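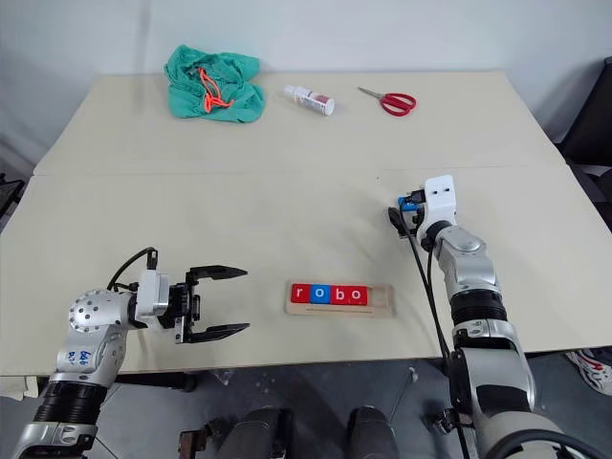

How much room do you need to build a two-armed robot? Less than people expect, and a good part of it goes to the table.

Our workshop is the back half of a former upholstery shop, and the robot has had a corner of it since December. We call it Jestora, which began as a misreading of somebody's handwriting on a shelf label and stuck before anyone could think of something more dignified. Jestora has two arms, two grippers, and a body that stands close up against the table, so that anyone walking to the kettle has to turn sideways to get by.

The job we gave it sounds like nothing at all. There is a wooden tray with room in it for letter blocks, and the robot is supposed to pick up a block and set it in the tray so that the letters make a word. We have got as far as "robo", in red and blue, with a slot still open at the right-hand end. A child of three would be done and asking for a snack by now, but a child of three has fingertips that can feel a corner, and ours has a pair of black fingers that know only how far apart they are.

I have come to love watching the left arm at work (I mean this, and my family is tired of hearing about it!). It carries a good deal of our history, including some blue handwriting on the forearm that I would not dream of cleaning off. The cables took us longer than the joints did. A cable that is too short pulls on the wrist, and one that is too long finds something to catch on, so we tied and untied those loops for 14 evenings before we left them alone.

The parts came from all over. Jamico, a small surplus dealer across the river, sold us a crate of motors by weight, and the brackets were cut at Cokel, where they let you stand by the machine and fret. We had set aside 3000 dollars for the whole build and spent it all before the second gripper was on, and the rest came out of the coffee tin and one very good yard sale.

Then there is the cloth. The blocks are only the first lesson, and the teal one with the orange cord, lying in a heap at the back of the table, is meant for a later one, along with the spray bottle and the red-handled scissors. Cloth frightens me a little. A block is the same block every time you reach for it, while cloth takes a new shape whenever you so much as breathe near it.

We keep a notebook of attempts, and the last page I looked at stopped at 104. Plenty of those entries just say "again" - which is most of what building a robot is like. Louro, the club two towns over, has asked us to bring Jestora to their spring open house, and we have said yes without having worked out how to get it through the door.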